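Print this page | E-mail this page

Handling rules for soft items, second draft: comments please

kojo_opoku
Good evening all. Filby asked our group to agree one set of rules for recording with the hand-held grippers, before the Jerkby site starts in June. The first draft was only for hard objects. My proposal for soft ones:

1. Close the jaws until the item is held, then stop. Do not squeeze to the end of travel.
2. Take the item by its body, never by an ear, tail or ribbon.
3. Check the pads before each session. If a pad has moved on the jaw, fix it first.
4. One episode is one pick and one place. If you drop the item, mark the episode as dropped and keep it.
5. The background stays as it is. No tidying between episodes.

Please tell me what is missing.

asarpong
Thank you Kojo. I agree with 1 to 4. I do not agree with 5. At Kyei we had the rule to clear the table to 50 cm around the item, and our rejected episodes went down to eight out of 105. Before this it was much worse, I don't have the exact number at home.

F_Akolgo
Rejected by who? If the reviewer rejects an episode only for the reason that there are other things on the table, I would say the problem is the reviewer. People's homes are not cleared to 50 cm.

asarpong
Rejected by the normal check, Fuseini. Some had plastic film caught in the jaw. I am not against other things in the view, I am against things which the jaw can touch by accident.

kojo_opoku
Maybe we can look at one case together. For rule 2 I would call this hold acceptable, it is from underneath and the toy sits between the pads:

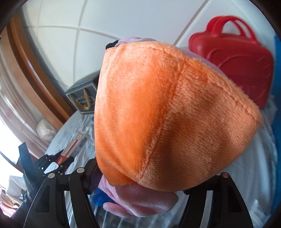

Page last changed: Wednesday, 4:57 pm

asarpong
The hold is fine for me. But you see the clear wrapping behind the right jaw, it goes also beneath the orange part. And there are pliers or cutters on the table. A sharp or hard tool beside a plush toy, I would put it away before I start.

F_Akolgo
I would leave the pliers. The red case and the gift box or bag also, they are good to have in the background. The wrapping I give to you, that one can be pulled along with the toy.

senyo.a
I am new in this, so sorry if it is a basic question. How do I know when the item is "held" for rule 1? With a cup I feel it in the trigger. With plush I feel almost nothing and it keeps getting smaller. Yesterday I did 57 picks and I think every one had a different force.

kojo_opoku
Senyo, it is not basic, the draft is weak there. What I do is close until the fabric begins to bulge out near the pads, then I lift a few centimetres and wait one second. If it slides, put it down and start a new episode. Do not correct in the air.

A_Georgiou
I must disagree with "do not correct in the air". A small correction is normal behaviour, and the Turis guide permits it if the item doesn't leave the jaws. If we throw all of these away, we teach that every first grip is perfect. In my last batch of 102 episodes roughly a quarter had some correction.

kojo_opoku
Amra, do you mark them?

A_Georgiou
Yes, with the tag "regrip". It takes two seconds.

F_Akolgo
+1 for regrip tag. Also the colour of the item should not be a reason to choose the grip point. I have seen people always go for the brightest part.

asarpong
Then for rule 5 I propose: "Remove loose film, string and bags that the jaw or the item can catch. Leave other objects where they are." I can live with the pliers if they are out of reach of the item.

kojo_opoku
I will take this text, and the regrip tag goes in rule 4. Senyo, could you try the one second wait on your next session and write here what happened? I keep rule 1 open until then.

senyo.a
Yes, I will do it. What about toys with beans inside? They hang down very much on one side.

Print this page | E-mail this page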